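Does a Banana Peel Really Go Away If You Leave It?
Kitchen Questions, 4/15/19
By Mitra Tabrizi

Grown-ups like to say that fruit scraps "just turn back into dirt." I have my doubts when people say "just." So let's look at what gets left over after a snack, and ask what happens to it. 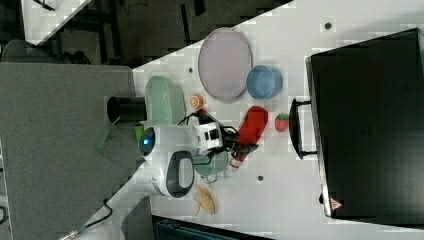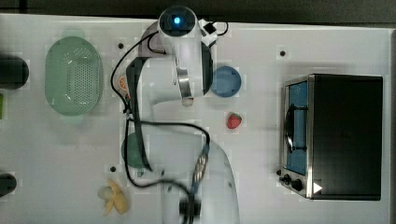 A banana peel, a slice of orange and a strawberry are on the table both times.

Start with the banana peel. It is mostly water, with tough stringy bits that hold it together. Bacteria and fungi can eat it, but they are tiny and picky. They like it damp, with some air and a little warmth. Leave a peel on a dry sidewalk and it may turn black and leathery and stay that way for weeks. Did it go away? Not from where I'm standing!

Orange peel is slower still. The skin has oils in it that many small creatures don't care for. (Scratch one and sniff. That sharp smell is the oil.)

A strawberry is soft and thin-skinned, so mold gets in fast. What about the green top? Some people say you can't eat it. You can, if it's washed. I think it tastes like lawn.

My neighbor Gijs Declercq told me a peel rots in 16 days. I asked how he knew. He had read it somewhere. So I buried one in my yard and dug it up after 60 days, and I still found the stem — brown, hard and easy to spot.

Maybe your dirt is better than mine. Ask a grown-up for a spot outside, bury a peel, mark the place with a stick, and write down the day. Then dig it up and check before you believe Gijs or me.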